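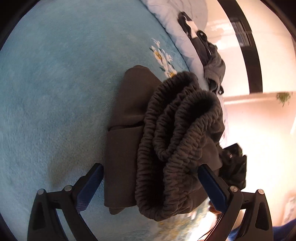 How can I stop the dryer from ending the cycle when the clothes are still damp?
Clean the two moisture sensor strips inside the drum with white vinegar, then run one load without dryer sheets. If the problem stays, follow the log below before you order any part.

Ticket status: Resolved
Product: Jorkel heat pump dryer, 8 kg
Opened by: Hajar Soliman
Assigned to: Severin Kofler
Category: Cycle ends early / drying result

Hajar Soliman, 8:14 am
Good morning. I have a problem with my Jorkel dryer which started in August. I select Cottons, Cupboard Dry. The display shows a long time, then after 20 minutes it jumps to "End". T-shirts are nearly dry, but everything thick is still damp, especially at the seams and the pockets. There is no error code. I cleaned the lint filter, both halves, and I emptied the water tank. The tank had only a little water in it. I also turned the machine off at the wall for one hour, as the manual suggests, and it made no difference.

Severin Kofler, 9:02 am
Thank you for the clear description. Please tell me three things:
Which detergent and softener do you use, and do you use dryer sheets?
How full is the drum, and do you mix thick and thin fabrics?
Does a timed program run until the end?

Hajar Soliman, 9:40 am
Detergent is Vuvus liquid. I use dryer sheets from Lemieux, one in each load, since the spring. The drum is half full, sometimes less. Yes, I mix. I did not try a timed program yet, I will do it now.

Hajar Soliman, 11:25 am
The timed program ran until the end and the clothes came out dry and warm. So I suppose the heating is good?

Severin Kofler, 11:48 am
Yes, that is a useful result. The heat pump and the fan do their work. The fault is then in how the machine measures moisture. On the automatic programs it reads the resistance between two metal strips at the front of the drum, just below the door opening. Dryer sheets leave a thin film on these strips, which you often cannot see, and the reading becomes wrong. A small load gives a similar result, because the wet fabric does not touch the strips often enough.

Please do the following:
1. Switch off the dryer and let the drum become cool.
2. Put white vinegar on a soft cloth and rub both strips for two minutes. Do not use steel wool or a kitchen scrubber.
3. Wipe with a cloth and clean water, then dry.
4. Run Cottons, Cupboard Dry, with a fuller drum, only thick items, no dryer sheet.

Hajar Soliman, 3:31 pm
I did all the steps. The cloth became gray, so there was something on the strips. The cycle is now 50 minutes and then "End". Better, but the waistbands are still damp.

Wellington Prado, 3:57 pm
Hello, I have the same model and I hope it is allowed to write in this ticket. In my case I had to raise the dryness level in the settings menu. It is a hidden menu and it was at the lowest value when I bought the machine. After this I had no more damp waistbands.

Severin Kofler, 4:20 pm
It is allowed, and it is a good hint. Hajar, please hold Delay Start and Signal together for five seconds with the machine on and no program running. The display shows "dL" and a number from 0 to 3. Tell me the number before you change it.

Hajar Soliman, 4:36 pm
It shows dL 0.

Severin Kofler, 4:41 pm
Please set it to 2 and press Start to save. If you switch off without Start, the old value returns. Then repeat the same load type. I would not go to 3 at first - it makes thin cotton quite stiff and costs more electricity.

Hajar Soliman, 8:05 pm
The cycle took 91 minutes. Everything is dry, also the pockets and the waistbands. The water tank is nearly full, which I did not see for many weeks. Can I use the Lemieux sheets again?

Severin Kofler, 8:22 pm
I am glad to read this. I recommend to leave them out. If you want to use them, clean the strips once per month. I keep the ticket open until you have done a few more loads.

Hajar Soliman, 7:50 am
Four loads more, two thick and two mixed. All fine. In the mixed ones I took the shirts out earlier. You can close it.

Severin Kofler, 8:10 am
Closed. Solution: sensor strips cleaned, dL changed from 0 to 2. No parts replaced.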